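3.2 The shared microwave

I spent a lot of March thinking about microwaves, which I hadn't planned on. The Sturnach survey got us 530 usable diaries, and the oven came up in nearly all of them – mostly in complaints about buttons. People told us they learn one key and ignore the rest.

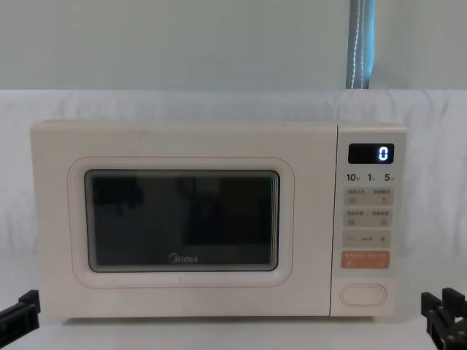 The unit we settled on is a cream Midea countertop model with labels in Chinese. Most of our Getovgate readers can't read those, so they went by the numerals and the plus and minus signs. I do the same at home, to be fair.
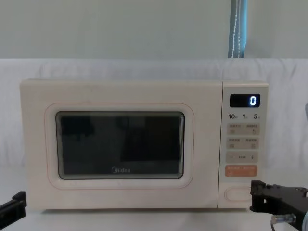

We also asked how people decide the oven is free. A "0" on the display was the usual answer, though plenty of them said they look through the door first (I'm one of those). The diaries from Cludport mention looking in far more often, and I'd love to know if that's down to the bigger kitchens over there. We come back to it in Section 5. 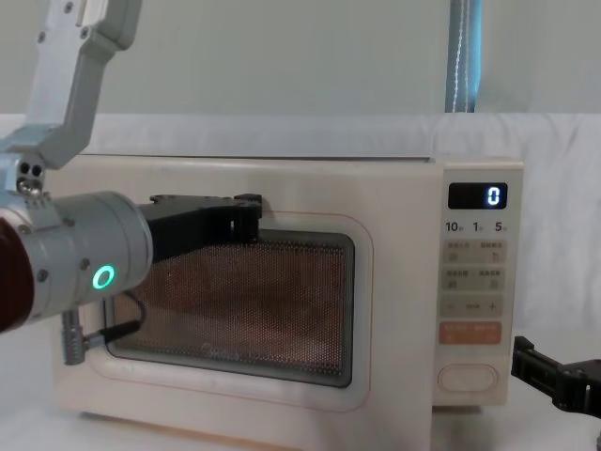

Figure 3. The microwave on its white tabletop, with the display at "0" and the wide salmon-orange button below the beige keys.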